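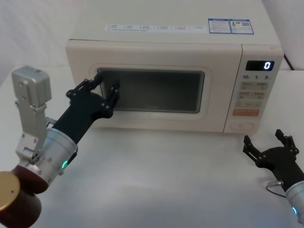 Re: [conveyor-maint] Gravity lanes, totes stalling at mid-span

24/03/2024

> We have 16 gravity roller lanes feeding the kitting area, Gaso
> frames, 424 mm between rails, plain steel rollers. Totes
> started stalling near the middle of the lane after we changed
> to the shorter Mitine tote (400 mm long, the old one was 700).
> Same parts, same weight per tote or a little less. We raised
> the infeed end by one hole and now the full ones hit the end
> stop too hard and the light ones still stall. Is it the
> bearings? Kokkinos quoted us for a complete re-roller and I
> would like to know if that is needed before I send it up.
>
> Also, does anyone oil the bearings on these?

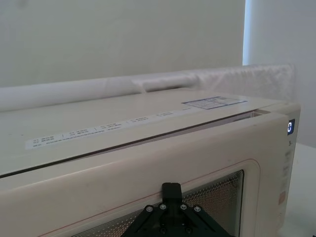
Denise Harwell
Maintenance planner, Premstead

I would hold the quote until you have checked roller pitch. The usual rule is at least three rollers under the load at all times. With the old tote you probably had four or five. With the short one you may be down to two for part of the travel, and then the leading edge dips, catches the next roller and loses speed at every step. A heavy tote pushes through that. A light one stops. It fits what you describe.

Measure center to center in the middle of a lane and again near the ends. On our frames the hole pattern is closer than the fitted pitch, so extra rollers can go into the spare holes without drilling. If yours are the same, you can do one lane in a shift and compare it with the lane next to it before buying for the rest.

Check these in the same visit:

Sag. Run a string line along each rail from end to end. If the rail drops between supports, the second half of the lane is flatter than the first, and raising the infeed does very little for it. A support at mid-span is the fix.

Roller height. One high roller will stop a light tote by itself. Lay a straightedge across several rollers at a time and slide it along. Look for bent axles first, then for worn axle holes.

Tote base. Turn one over. If the base has ribs across the direction of travel, they will drop between rollers whatever the pitch is. Ribs that run lengthwise are fine.

Put the infeed back to the original hole before you test anything - otherwise you are tuning for the wrong slope. If the full totes are still too fast after that, fit a brake roller ahead of the end stop.

On oil: no. Ours are loose-fit commercial bearings and they run dry or with the factory film. Added oil picks up carton dust and they get slower within weeks. Spin each roller by hand, mark the ones that stop early or grind, and replace only those. We had more than 700 rollers to go through and most of them stayed in.

We have a shutdown in April and I can measure our pitch then if you want a comparison.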